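Home > Automation > Benchtop Cells > Sondetti Case Cell

Sondetti Case Cell, for small-part inspection and packing

Most shops that finish phone cases already print by machine and mold by machine. The work in between is still done by hand. Someone picks the case up, turns it over, looks along the rim, checks the camera openings and puts it in a tray. We are asked every month if a robot can take that over. For part of the job it can. For the rest it can't yet, and this page tries to be clear about which is which.

What it does now

The Case Cell is a benchtop station with one arm and a two-finger gripper. It takes a flat, rigid part from a marked area of the table, moves it and sets it down. Hard plastic cases with a plain back are the easiest. It will run through a batch of 60 without a person if the cases are laid out one layer deep and face up.

Where it slows down is on the inside of a case. The walls are thin, the rim curls in, and there are small openings for the camera and along the end. A person holds the part up to the light and sees in a second if a slot is clean.

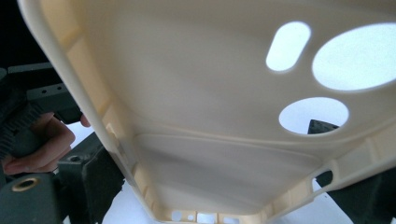
The arm has to find a grip that doesn't cover what it needs to check, then turn the part without squeezing the walls out of shape. In our May trial at Oltden it did this correctly on 16 of 17 molded cases. The last one slipped in the gripper and had to be reset by hand. Cycle time was well behind an experienced packer, and Riaan Cele, who ran the trial, does not recommend buying the cell for speed.

Printed cases are a separate matter. A glossy print can confuse the edge finder, and a busy picture gives it lines that aren't edges. Stella Mugo rewrote that part of the software for release two. It now looks for the camera openings first and works out the rest of the outline from there. Clear trays are still hard, as the ribs in the bottom throw bright streaks under overhead lights. We suggest an opaque tray if you have the choice.
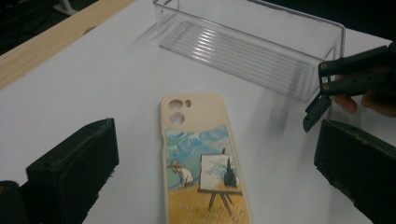 What it does not do

- Pick cases out of a mixed bin
- Handle soft silicone or fabric-backed cases
- Peel film, fold cartons or apply labels
- Clear its own jams

Jobs around the house come up too, mostly folding laundry and loading dishes. The cell is not built for either, and we don't have a date for anything that is.

Supplied with the cell

Arm and controller, two-finger gripper, one spare set of finger pads, table fixture, setup guide. The Dollow light panel is sold separately. Finger pads wear and should be checked every 500 cycles.

Ordering

Lead time depends on the fixture. Send three sample parts to Ilari Heinonen at the Lehtinen office with a note on how they are packed today. If the cell isn't suited to your part, he will tell you before you get a quote.

Tags: pick and place, inspection, plastic parts
14 shares | 3 comments
Last updated July 5, 2020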